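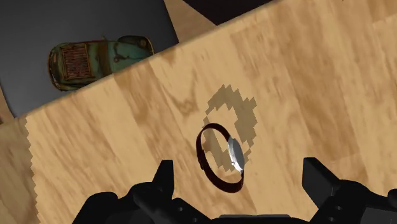

*The wristwatch task in the simulator, with the gripper open.*

**News from the packing floor: the robot cell at Kitside**

Many colleagues asked me in the canteen what is happening behind the glass door at the end of the returns hall, so I write it down once for everybody. I work on the returns line myself, the early shift, and since October I spend half of my hours with the automation project. I am not an engineer. Please forgive me if I use a wrong word for some part.

As most of you know, Kitside takes back the small goods for three shops. From Usport we receive mainly watches and straps, from Hashmi the mixed gifts and toys, and from Sorkosier the boxes which are always taped too much. Every piece must be taken out, looked at, put in the correct tray and given a label. On a normal Friday one station handles 444 pieces. It is not heavy work, but it is the same movement of the wrist the whole day, and the hands of several of us have started to complain.

The idea is that the robot cell takes the first movement only. It picks up the piece from the table and places it in the tray. The looking, the deciding and the label remain with us. Before the real arm is allowed to touch any customer goods, each kind of object is tried in the computer. A watch is one of the difficult ones. When the strap is closed and it stands on its side, there is a hole in the middle, the case is hard and the strap has a different thickness in different places. A person takes it without thinking. For the arm, somebody must decide where the two fingers should go, how far they should open and how strong they should press.

This is the part where our people came in, and I want to tell it because it was not planned like that at the beginning. The first list of grips was made from the drawings. It had 14 grips and it looked very complete. Then two of us from the returns line were invited to sit by the screen, and after one morning we had crossed out five. We know, for example, that you do not take a watch by the glass, and that a strap in soft material turns in the fingers if you hold it only at the end. Now the rule is that someone from the line is present when a new kind of object is added. The hours are paid as normal shift hours. I had to ask for this twice, but now it is written.

We also asked for the test table to be less clean. In the first trials there was one object on an empty surface, and our stations do not look like this at any time of the day. So the trials now use different surfaces, different light and other things nearby. Shadows are a bigger problem than I expected. I learned that the camera can take a dark area on the table for a thing, and then the arm goes slowly or does not go. From the watch we have 142 trials in the simulator, and 110 of them ended with the watch in the tray. For me this is a good number for a beginning. It is also 32 watches that did not arrive, and I would not like to explain this to Usport.

What changes for you in the next weeks:

- Stations 1 and 2 stay as they are. Station 3 will be moved closer to the window to give place for the cell.
- The person at station 3 will receive pieces already in trays. The speed is set by the person, with a foot pedal, and the cell waits.
- Sorkosier boxes are not part of the project. They will be opened by hand as before.
- Nobody will be moved to another shift for this reason. The management has given this in writing and the paper hangs beside the lockers.

Some of you are worried what comes after the first movement, if they will also take the second and the third. I asked the same question in the meeting. The answer was that there is no plan for this now. I noted the word "now" and I will ask again in spring.

I will say also my own opinion. I was against the cell when it was announced. At present I am a little for it, mostly because of my right thumb, and because we are sitting at the table when the grips are chosen. If this stops, I will change my opinion again and you will read about it in these pages.

Whoever wants to see the simulator can come to the small office after the early shift. There are four chairs, so please write your name on the sheet at the door. Colleagues from the late shift can ask their team leader for half an hour at the start of the shift.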